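Two-arm setup, whiteboard wiping: right arm faults out partway through the stroke, left one never does
Posted in Robot Arms > Troubleshooting
688 views, 3 replies

saltflat_robin

Hi everybody! Long-time reader, first time I've been stuck badly enough to post. I've been having the best few months of my hobby-and-work life with a two-arm tabletop setup, and I'd love some help with a fault that is driving me up the wall.

The task is whiteboard wiping. A small framed board lies flat on the table, there's a mark on it in red marker, and the right arm holds a blue wiper and cleans the mark off. The left arm will eventually hold the board still by its edge, but for now it mostly waits with its fingers open. I love this task. It sounds like nothing and then you try it and you learn more in an afternoon than in a month of picking up blocks, because the thing has to press on something and keep pressing while it moves.

What goes wrong: the right arm comes down, touches the board, starts the stroke to the left, and somewhere in the first half of the stroke it stops dead. The log says "following error, joint 4" and then both arms go into hold. It doesn't happen every time. On a good morning I can get 25 wipes in a row. Then after lunch it'll fault on three out of five.

The left arm is the same model, same firmware, same gripper, and has never thrown this error once, even when I had it do the wiping for an hour with everything mirrored.

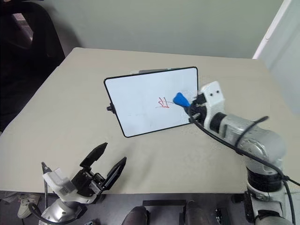

Right arm on the board with the wiper, left gripper open and waiting.

The controller is a Kauppinen box running the Saltimico motion package, and I log everything through Clerkport. I pulled the logs for the whole of November and there are 3,474 wipe attempts in there, so I have plenty of data if somebody tells me what to look for!

Things I have already tried:

New wiper. No change.
Lower speed, down to half. Fewer faults, but they still come.
Swapped the power supplies between the two arms. Fault stayed with the right arm.
Recalibrated the table height with the left arm and then with the right. They agree to within a hair.
Turned the following error limit up. Please don't yell at me, I turned it back down the same day. It did stop the faults, but one time the arm hung up and then let go all at once and shoved the board a good hand's width across the table. I had my coffee over there. I hit the stop button and the coffee survived, but I didn't like it one bit.

So that's my second worry. Is this something I can keep running while I look for the cause, or should I shut it down until I know? My bench mate says a fault that stops the arm is the arm doing its job. I sort of agree, but the jump scared me.

Any ideas very welcome. I'm happy to run tests, I really enjoy this stuff.

Teodor Lungu

What a nice problem, and thank you for the list of what you tried, it saves a lot of back and forth.

First, the safety part. Your bench mate is right about the fault and you were right to put the limit back. A following error means the joint was told to be in one place and was measured somewhere else, and the gap got too big. With a wide limit, the controller keeps adding effort to close the gap. If the joint is stuck on something, that effort builds up and it all comes out when the thing lets go. That is your jump. So leave the limit at the factory number, keep hands and drinks and faces out of reach while it's powered, and keep the stop button on the side of the table where you stand. With those in place I'd be comfortable doing short test runs. I would not leave it wiping by itself while you go eat.

Now the cause. The power supply swap was a smart move and it clears a big suspect. Since the left arm did an hour of the same job mirrored, I'd stop looking at the board and the wiper too. What is left is the right arm itself, and I would begin with the cable.

Look at your picture. The cable from the right gripper hangs in a long sag under the forearm and then goes diagonally over the elbow. There's also a shorter piece curving up from under the forearm. I can't tell from a photo whether anything is tight or rubbing, and it may be perfectly fine where it is in that pose. But a cable that lies across an elbow gets dragged by the elbow, and whatever it snags on in one pose, it may clear in another. That would fit "25 good ones and then three bad ones" very well. Cables also creep. Every stroke moves them a tiny bit, so a run that starts well can go bad by the afternoon with no setting changed.

The test is free and takes ten minutes:

1. Stop button in, power off, and support the forearm with your hand before you let the brakes go, if yours has brakes. These arms are heavier than they look when they drop.
2. Move the arm by hand through the whole wipe, slowly, from above the board to the end of the stroke and back up.
3. Watch only the cable. Don't watch the gripper, everybody watches the gripper. See if it goes tight anywhere, or catches on the edge of a joint cover.
4. Do it again with a friend holding the cable up clear of the elbow. If the arm feels lighter at the spot where it used to fault, you've found it.

If it is the cable, give it more slack at the wrist, tie it down on the forearm side, and leave a free loop at the elbow that's big enough for the full bend. Soft straps are better than zip ties. I've seen a zip tie pulled tight enough to break a wire inside the jacket, and then you have a much worse fault that comes and goes with the weather.

One more thing you can do from your chair. In the log, sort the faults by joint 4 angle. If they pile up at one angle, it's mechanical, a snag or a rough spot in the gearing. If they're spread all over, I'd think about the encoder wire or a loose connector. With as many attempts as you have, the answer ought to jump right out at you. I'm a bit jealous of that data set!

panderfan_88

had this on my Pander arm. it was the firmware. update the firmware and do a factory reset, worked for me first try. also your table might not be level

marigold_bench

Love seeing people do contact tasks! I run a wiping and polishing cell at work and have met this error more times than I've met some of my cousins.

I agree with Teodor on the cable and would do his hand test before anything else. I'd skip the factory reset for now. Both arms are on the same firmware and only one faults, and a reset will wipe your calibration, so you'd be changing several things at once and you wouldn't know which one helped. Table level I'd also leave alone, you've checked the height with both arms and they agree.

Two things to add.

How hard are you pressing? You don't say if you're controlling the force or just sending the wiper to a height a little below the board surface. If it's the height method, then any change in how the wiper sits in the jaws turns straight into more or less push. Grab it a little lower one time and you're pressing much harder the next. Rubber and felt both drag more the harder you press, and that drag all lands on the arm. It wouldn't explain why only the right one faults, unless the right jaws hold the wiper a bit differently, but it can be the straw on top of a cable that is already pulling. I'd print or cut a little stop so the wiper always seats at the same depth.

Then, look at the board. It has a raised frame around it, and in your picture the gripper is right over the right-hand border. If the jaws come down a touch too low there, they could rub on that frame as the stroke begins. I'm not saying they do, I can't see it from that angle. Put a strip of masking tape on the frame and do ten wipes. If the tape is scuffed, you know. It's a very satisfying test.

For the jump, there is a setting in most motion packages that limits joint effort separately from following error. I don't know the Saltimico menus, but it's worth digging for. We keep ours low enough that I can hold the arm back with one hand. It makes the wiping a bit gentle and you may need two passes for old marker, and I sleep fine.

Write back with the angle plot, please! I want to see it.

saltflat_robin

You are all wonderful. Quick update, I haven't had the arm apart yet but I couldn't wait and did the log part last night.

There are 420 joint 4 faults in the November logs and they are NOT spread out. Nearly all of them sit in one narrow band of angles, early in the stroke, right when the elbow opens up to reach left. I made a little plot and it looks like a flagpole. I may have cheered out loud.

So then I did the hand test, power off, arm supported. The cable goes snug right there! It slides over the elbow cover, stops, and then gives. I did it six times and felt the tug on four of them. With the cable held up out of the way I felt nothing at all.

I also did the tape on the frame, and it came back clean, so the jaws aren't touching. And yes, guilty, I'm sending the wiper to a height below the board and hoping for the best. I'll make the stop for the jaws and look for the effort limit next.

Straps are ordered. The arm stays off until they're on, and the coffee has moved to the windowsill. I'll post the before and after numbers once I have a few hundred wipes with the new loop.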